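Household Skills, Unit 4: Folding on a Soft Surface
Handout for the evening group, revised 16/08/2019

Last time we folded on the big table at Liltus and everyone did wonderfully. Now for the place where most of us really do it at home — the bed! I love this unit. A bed gives you room to spread out, you can stand or kneel at it, and you can lay a whole load across it and see what you have. It also has a few tricks of its own, so read this through before you come.

1. The surface
A mattress gives under your hands. Press hard on a fold and the cloth sinks along with the sheet, so the crease never gets sharp. Use the flat of your forearm in long, light strokes. If the sheet is very wrinkled, pull it toward you once before you start. It doesn't have to be perfect (mine never is).

2. Where to put the piece
Middle of the bed, within easy reach. Near the edge, sleeves and corners slide off and take the rest with them.

3. The basic fold
Lay the piece face down and smooth it from the center out. Bring one side in, then the other, so the long edges run parallel. Fold the bottom up to the middle, then once more to the top. For a hand towel, skip the side folds and go straight to halves and then thirds.

4. Thick and thin
This is the part I get excited about! A 500 gram towel and a 300 gram towel of the same size behave like two different animals. The thick one wants fewer folds and springs open if you force a fourth. The thin one will take as many as you like but shifts with every touch, so keep one palm resting on it while the other hand works. Bring one of each if you have them.
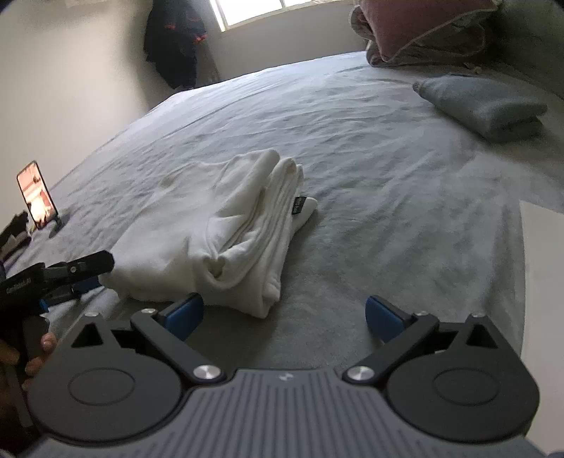
5. Loose or tight?
A loose stack with soft creases is fine for anything you will wear or use this week. White cotton especially looks lovely that way, and rolled edges do no harm on a shelf. Go tighter for a suitcase or a narrow drawer. Then the folded edge should face you, and the piece should hold together when you lift it with both hands underneath.

6. Moving the pile
Slide your fingers under from the long side and lift straight up. Dragging it across a fitted sheet undoes the bottom layer every time.

For practice before we meet: fold the same shirt five times, and write down which step slowed you down. Extra reading is the Flumik booklet, page 70, on collars and plackets.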